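Flekura Dating – Member Guide
Section 4: Setting Up Your Profile

Welcome in! You have an account, so now comes the fun part – telling people who you are.

1. Sign in and tap My Page, then Edit.

2. Pick a display name. Leave out your last name, your street and your workplace.

3. Write your About Me. You get 600 characters, and we'd love you to use plenty of them! Say what makes you laugh, what you cook on a Sunday night, which song you always turn up.

Note: Line breaks count as characters. If Save stays gray, trim a few words and try again.

4. Choose what you're looking for: Dating, Long-Term, Friends First or Not Sure Yet. You can switch any time, and your matches refresh overnight.

5. Set your distance with the slider. It goes up to 70 miles. Members in small towns often get much better results near the top end.

Caution: Never put a phone number or payment details in your profile text. The filter hides the whole profile until you take them out.

6. Add photos under Gallery. The first one becomes your main photo and should show your face; the others can be anything from home or your hobbies.

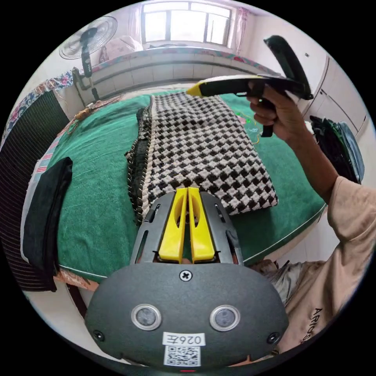 Houndstooth blanket, folded, on a green towel.

7. Tap Preview, read it out loud once (it really helps!), then tap Publish.

Note: Profiles moved over from Hubmann before 1 Jan 2018 keep their old photos, but the captions need to be typed in again.

Next: Section 5, Sending Your First Message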